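The arm that kept stopping

9 January 2019

Most of this week went on one fault, so I am writing it down before I forget the order of things.

The arm had been picking up blocks and putting them down again without much trouble. Then it began to stop in the middle of a move. There was no crash and no bang. It would halt, hold its position and report a joint limit that it was nowhere near. I logged 387 moves in the first long run and it stopped seven times, always with the wrist turned well over to one side.

I blamed the software first, because I had changed it last. Filipa Antunes went through my changes with me and we put the old version back. It stopped again before lunch. After that I blamed the markers. If the camera reads a tag wrongly, the planner can ask for a silly angle, so I reprinted the sheet and taped it down flat. No difference.

It was Rui Macedo who asked what the cable was doing. I had routed it too short when I refitted the wrist in the autumn. At the far end of its turn it pulled tight against the connector, and for a fraction of a second the joint reading dropped out. The controller saw a nonsense number and stopped the arm, as it should.

The part I am less happy about is what I did in between. On two of those stops I cleared the error and leaned in to move a block by hand with the arm still powered. It did not move, but I had no good reason to think it wouldn't. Rui was fairly short with me about that – fair enough. The rule is now that the stop button goes in before anyone's hand goes past the front rail, and I have written it in the log book.

The new cable has more slack and a proper clip. I then ran 787 moves with no stops. I still want to look at the connector again in February, as the pins have had a fair bit of strain.

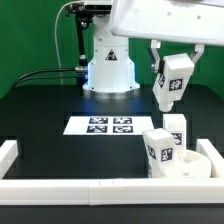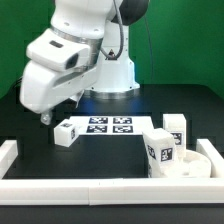
The arm and the tagged blocks, with the marker sheet on the table.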